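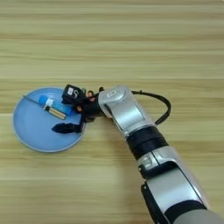

Linden lab visit, 15/07/2021

Quick notes before I lose them. Two of us went, me and Raimonds Luik from Garier, train late so we missed the coffee. Aušra Jankauskaitė showed us round.

The bit I wanted to see was the Pekutell work – picking thin things off a plate when they lie close together. Cameras find an object easily enough, the trouble is the fingers. Go in for one, you shove its neighbour. Their method (they call it Hunt) doesn't settle on a grip at the start. Arm comes over the plate, hovers, scores the possible grips again from the new view, then picks one. Old version chose once from far off and stuck with it.
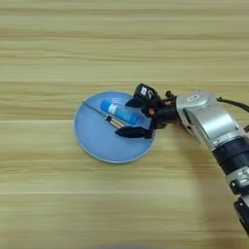 Aušra says the second look matters most with long narrow stuff, pens and tools and so on, where a small error in the angle spoils the whole grip. Training set is 701 recorded picks, fewer than I expected. Test set 101, all on new layouts, nothing reused. She wouldn't give me a success rate, paper not out yet, fair enough. Failures are mostly the lower finger touching the plate to early, she said.

Raimonds asked about shiny objects. Still a problem aparently. Also asked about speed – the extra look costs about 2 seconds a pick, which he thought too slow for Garier's packing line. I'd take it.

Going back in February if they'll have us. Need to ask about deeper dishes.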